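How I Cover an Ugly Table With a Checkered Cloth (No Sewing!)

Posted February 24, 2024 by Sarla Bansal

I've had the same beat-up side table since we moved to Gurbridge, and I've painted it twice, and both times the paint chipped off again by June. So I gave up on paint and went with fabric. It takes one evening, it costs very little, and when you get sick of the pattern you just pull it off and wash it!

I'm a sucker for checks. Gingham, big squares, little squares, I don't care, I'll take them all. If you're new to this, though, start with a medium check, because the squares do half the measuring for you.

What you need

A piece of cotton or a cotton blend. Mine is 330 cm long (I buy from a shop that sells in metric, sorry) and I had plenty left over for napkins.
Iron-on hem tape
Scissors and an iron
Safety pins
A tape measure

Step 1. Wash the fabric first

Please do this. I skipped it once with a lovely blue piece from Orico and it shrank so much that the hem was hanging above the table's knees. Warm wash, low dry, then iron it while it's still a little damp.

Step 2. Measure the drop

Measure the top of the table from side to side, then from the top edge down to where you want the cloth to stop. Double that second number, add it to the first, and add 5 cm for hems. Do the same front to back. I like my cloth to stop 2 cm off the floor so the vacuum doesn't eat it.

Step 3. Cut along the squares

Find a line in the pattern and follow it. If the check is woven in (not printed) your cut will be perfectly straight. Printed ones can wander a bit, so lay the fabric flat and check it against the tape measure before you commit.

Step 4. Hem it

Fold the edge over, tuck the tape inside, and press. Don't slide the iron around, just set it down, count to ten, and lift. Let each stretch cool before you move on or it'll peel right back open on you.

Step 5. Drape and fuss

Throw it over and walk away for a minute. Then come back and pull at the corners until the lines of squares run along the table edges. If the corners stick out like ears, fold them under and hold them with a safety pin from the inside.

Dusty pink and white is my favorite combination right now, especially near brick. You'd think all that orange and rust would fight with it, and I was nervous too, but the pink is soft enough to get along fine.

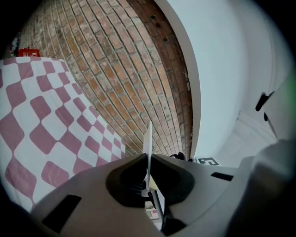
A few more things I've picked up along the way. Keep whatever you set on top small, or at least light, because a heavy lamp will drag the cloth crooked every time you bump it. If it slides anyway, put a square of rubber shelf liner underneath. And if the wall behind is rough, leave a little gap so the fabric doesn't snag (ask me how I know).

For washing, cold water and no bleach. Check the iron-on hems afterward and press any spot that has come loose. I redo mine maybe twice a year, usually while I'm watching something silly on TV.

If you try it, leave me a comment and tell me which check you picked!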